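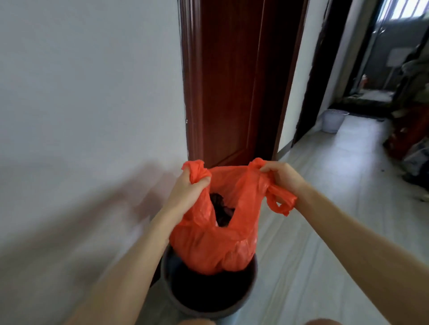 Part 2: Demonstrating the bag change

The Istell is a two-arm household manipulator assembled by members of the Langlois shared workshop. This part of the guide applies once the arms have been mounted, the Fodov controller has been calibrated and the emergency stop has been tested. Parts for the complete build came to $1695 at the last revision, excluding fasteners and paint.

Before recording

Place the bin on a level floor with clear access from the front. Plastic carrier bags with two loop handles are recommended, as the Stiltum gripper pads hold them more reliably than flat-top liners. A bag in a strong colour, such as red or orange, is easier for the tracking software to separate from a grey or white floor. Wear short sleeves or roll long sleeves above the elbow. Set the recorder to 30 frames per second.

Recording the removal

1. Kneel or crouch facing the bin and start the recorder.
2. Take one handle in each hand. Close the fingers fully before lifting.
3. Raise the bag straight up until its base is clear of the rim. Do not swing it toward the body.
4. Set the bag down to one side and return both hands to view for two seconds.

Recording the new liner 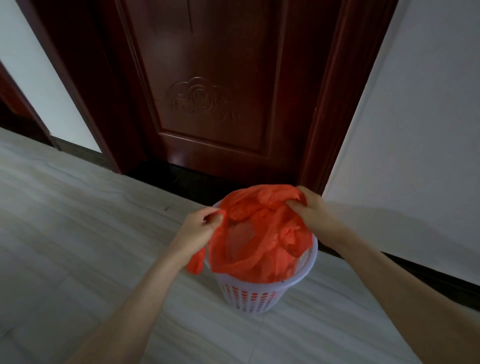 Photo: Langlois Shared Workshop

5. Open the bag and lower it into the bin with a hand on each side of the opening.
6. Fold the edge of the bag outward over the rim. Keep the thumbs on the near side where practical, so that the pinch can be mapped to the gripper.
7. Leave the handle loops outside the bin. The removal routine looks for them there.
8. Stop the recorder and label the file before beginning another.

A usable set takes around an hour to record. Vary the position of the bin between takes and include both light and full bags. Takes in which a hand leaves the view during a grasp should be deleted.

Loading the recordings

Copy the labelled files to the controller and select Import from the Fodov menu. Removal and lining are to be imported as separate tasks. Run each at the lowest speed setting with an empty bin, and keep one hand at the emergency stop throughout.

Last revised 2018-10-15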